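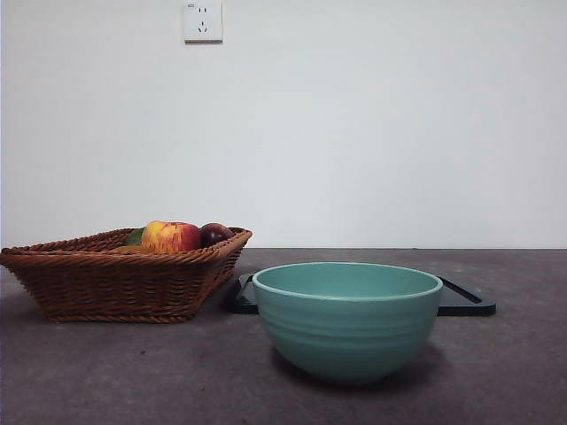
Chapel and Visitation Room Check – Prenton Memorial Home
Walked by Sandrine Royer, 18th March

Front steps and ramp: PASS. New grip strips are down and they feel great underfoot!

Chapel seating: PASS, with a note. Row 8 had two loose bolts, both tightened. The seats hold 134 and every aisle is clear.

Casket lift: PASS. Brakes lock on the first press. I love how quiet it runs after the Maillard service.

Candle stands: FIX. One wobbles – keep it out of use until the new foot comes from Ostach.

Exit signs: PASS. All lit, even with the main lights off.

Guest book table and flower racks: PASS. Lovely work by the Rorano crew, who moved the tall racks well away from the heater.

Coat room: FIX. Rug corner curls up by the door. Tape it before the Friday evening visitation.

Next full check in May.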